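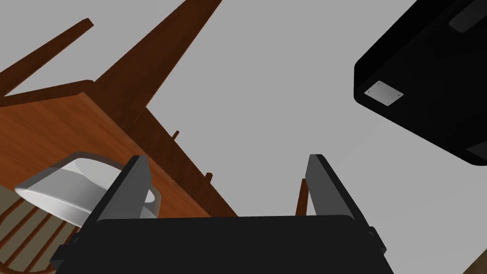 Mapplebeck Bench Room

March, workshop notebook
Job 636: drop-in seats for the Brosness chairs

Work resumed on the dining chairs from the Brosness house. The frames were glued and clamped under the previous entry and are not covered again here. The present entry concerns the loose seats only: removal of the old covers, repair of the seat frames, new webbing, and a trial of the green wool.

The old covers were taken off in the morning. The top layer was a brown vinyl, stapled. Under it was an earlier cloth, much faded, held with tacks, and under that a plain cotton lining. The earlier cloth has been kept in a labeled bag, as the owners may wish to see it. A strip from the back edge, where the light had not reached it, shows that the color was originally a dark blue with a narrow cream line. The owners have asked for green, and the order stands.

The staples were difficult. Whoever fitted the vinyl used far more than were needed and drove them at an angle, so that one leg of each staple came away and the other stayed in the wood. The small lifting tool from Skutitz was tried first and was found too wide at the tip. An old screwdriver, ground thin, did better work. Broken legs that stood above the surface were pulled with pincers, and those that did not were punched below it. Members using the bench after this job should sweep before kneeling.

Condition of the seat frames. All are beech with simple corner joints. The seat marked with a pencil cross has a split along the front rail, following an old row of tack holes. It was opened slightly with a knife, filled with wood glue worked in with a piece of card, and clamped between scraps faced with tape. The remaining rails are sound but heavily pitted. The pits were filled with glue and fine sawdust mixed to a stiff paste, left to harden, and then leveled with a rasp. This is slow, but new tacks will not hold in the rails as found.

The fit of the seats was checked before any new material was added. With the vinyl and the earlier cloth both gone, each seat sits loosely in its chair, which is correct. The wool is thicker than the vinyl, and the lining must also be allowed for. A gap of 3 mm on each side is the workshop's usual figure. Two doubled offcuts of wool were pushed down the side of the seat as a test and went in with light pressure from the thumb. The seat with the pencil cross was tight at the back left corner and was planed there. It has been noted on the underside which seat belongs to which chair. They are not interchangeable, whatever the owners may have been told.
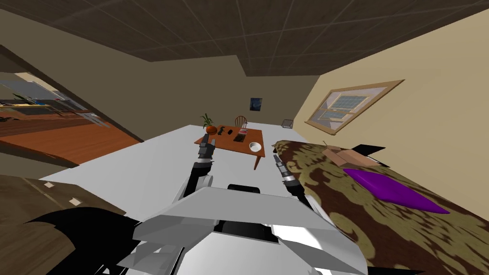
Webbing was begun in the afternoon. The black and white herringbone type was used, from the roll opened for the hall bench. The order of work was as follows. The center strand was fixed first, front to back, with the end folded over and tacked in a staggered line. It was then drawn tight with the stretcher, tacked through the single layer, cut, folded, and tacked again. The side strands were set out from the center and the cross strands woven through them last.

The first seat had to be done twice. The webbing was drawn so tightly that the repaired rail began to bow inward, and the seat no longer lay flat when placed on the bench. The cross strands were released and put back with less pull. A firm tap with the knuckles should give a low drum note. It does not need to ring. The colleague's chart on the wall, which asks for the greatest tension possible, was written with heavier frames in mind and should be amended.

Burlap was laid over the webbing, with the edge turned up and tacked through both layers. The twine loops for the stuffing were put in loosely, in the usual pattern. No stuffing has been placed on the seat with the split rail, which will remain in clamps overnight.

On the matter of stuffing, there was some discussion. The old hair from under the vinyl is still good. It was pulled apart by hand over a sheet, and the dust was considerable. A wash in warm water and a little soap is proposed, with slow drying on the rack. New hair will be needed to make up the loss. Foam was raised as an alternative on grounds of cost and was not adopted, the chairs having a shallow rebate and a low front edge which foam tends to round over in an unattractive way.

Trial of the wool. The sample length from Ekomeo was laid across a finished seat without stuffing, purely to judge the placing of the check. The pattern repeats every 20 cm. If the darker line is centered on each seat, there will be waste, but the set will look right when the chairs stand in a row. If the line is allowed to fall where it will, one seat fewer in cloth is used up and the mismatch will be seen from the doorway. The first course has been chosen. The grain of the cloth is to run from back to front on every seat, and a chalk arrow is to be placed on the wrong side before cutting. The last set was cut without arrows, with the result already recorded in this book.

Materials to order: 5 m of the wool, black bottom cloth, fine tacks, and a further reel of twine. The tack hammer has a loose head again. It has been wedged but is not to be relied on.

Outstanding for the next entry:

Remove the clamps and test the front rail by hand.
Wash and dry the hair.
Web the remaining seats at the lower tension.
Ask the owners whether the pale ring on the arm of the carver is to be polished out or left.
Return the long sash clamps to the rack by the door.

The bench was cleared at 4:30 p.m. The glue pot was left to soak.

Workshop > Notebooks > Upholstery > Job 636

Notebooks Projects Tools Materials Contact

Recent entries
Brosness chairs: gluing the frames
Hall bench, second coat of oil
A green wool from Ekomeo, first notes
Sharpening day and the Skutitz stones
Lining a blanket chest with cedar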